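# Student team members wanted – Cladedon Two-Arm Chess Project

Posted 04/05/2019

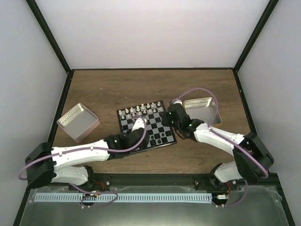
The Cladedon Robotics Club is taking applications for next year's chess team. We meet at the Vainio building in Stindodville, and we have 10 places to fill. The project is a student one from start to finish: students write the motion code, plan the tests, keep the logs and present the results in February. The job is to get two arms to set up and play a full game on an ordinary board with ordinary pieces. Our board has black and grey squares, so the black pieces are much harder to pick out than the cream-white ones, and a good part of the work next year will go into that. The two arms also share one board between them, and planning moves so they stay out of each other's way is a job of its own.

You do not need to be a strong chess player. You need to know how the pieces move, and you can learn that in an evening.

## Open roles

**Motion (four places).** You will write and tune the moves for picking up, carrying and setting down pieces. Some Python is required. Captures are the hard part, as one piece has to leave the square before the other can go there.

**Vision (three places).** You will work on finding the board when it is sitting at an angle and telling the pieces apart. Any experience with image processing helps. We have more than 2,000 labeled board photos from this year, and you will be adding to them.

**Hardware (two places).** Cables, clips, gripper fingers, trays for captured pieces. You should be comfortable with a screwdriver and willing to keep the parts list up to date. 3D printing experience is useful but we can teach it.

**Logs and write-up (one place).** You will keep the test record, write the monthly report and put together the poster. This is a full team role and you will be at the same sessions as the rest of us.

## Time and conditions

- Two evening sessions a week during the school year, two and a half hours each
- One longer session a month before the Belturard Open, where we enter the tabletop class
- Minimum age is 13. Under 18s need a signed permission form
- Unpaid. No club fee for team members, and travel to the Belturard is covered
- Long hair tied back and no loose sleeves when the arms are powered

New members do a safety session before they touch anything, then spend their first three weeks paired with someone from the current team. If you miss the safety session you can take it later, but you cannot work at the table until you have.

## How to apply

Send one page with your name, age, school, the role you want and a second choice. Tell us about one thing you built or fixed, and what went wrong with it. It does not have to be a robot. Code samples are welcome for Motion and Vision – a link or a few pages of printout is fine.

Hand applications in at the Vainio front desk, marked for Ilari Koskela. We will invite everyone who sends a complete page to a short talk and a half hour at the workcell. Questions about the roles go to Ilari. Questions about permission forms, travel or building access go to Tapio Laaksonen, same desk.

Current members who want to stay on should also apply, but can skip the page and just put down their role.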